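Chores by Machine, Slowly

Dec 16, 2022

A dinner plate is a poor shape for a machine. It is smooth, it has no handle, and the rim offers a few millimeters of purchase. Wanpen Chaimongkol, who runs the household program at Nalwood, ranks it well above the cardboard boxes that made warehouse robots look easy.

"A box forgives you," she says. "With a plate you commit to the rim, and then you have to keep the angle all the way to the rack."

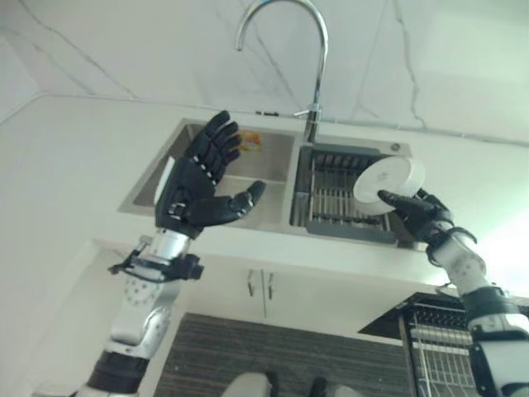 Nalwood measures its systems against a list of 25 kitchen chores, drawn up in May with the appliance supplier Hettiarachchi. The current software completes four without help. Wiping a flat counter is one of them. Loading a wire rack is not - the hand has to find a slot it can no longer see once the plate is in front of it.

Speed is the second problem. A task that takes a person a few seconds can take the machine up to two minutes, most of it spent on small corrections near the point of contact.

Then there is the room. A factory cell is built so that nothing changes between one cycle and the next. Kitchens have cabinet doors left ajar, glare from windows and cords on the floor. 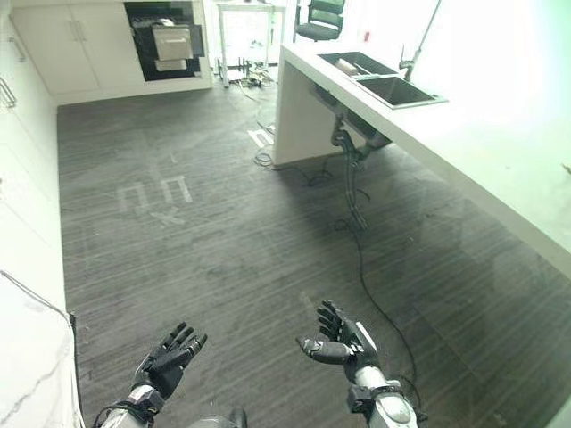

Chaimongkol's group treats walking and handling as separate problems, and scores them separately. Reaching the sink counts for nothing if the body stops a few centimeters too far to the left and the arm runs out of travel.

Shop floors are further along, within limits. Sabine Schwerdtfeger, an automation engineer at Clornstead, has put two hand-equipped stations into light packing work. Large parts go well. Thin, flat parts lying in a tray still cause most of the stops, as the fingertips tend to hide the part from the sensors in the last stage of the approach.

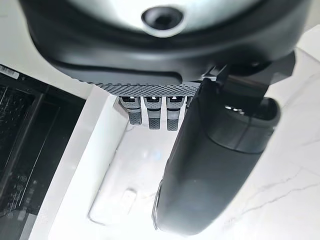

Fingers over a white tray, with a small white part on its floor.

Schwerdtfeger's next trial, at the Pornulov plant, will use softer fingertips and a slower final approach. She expects fewer stops and a longer cycle.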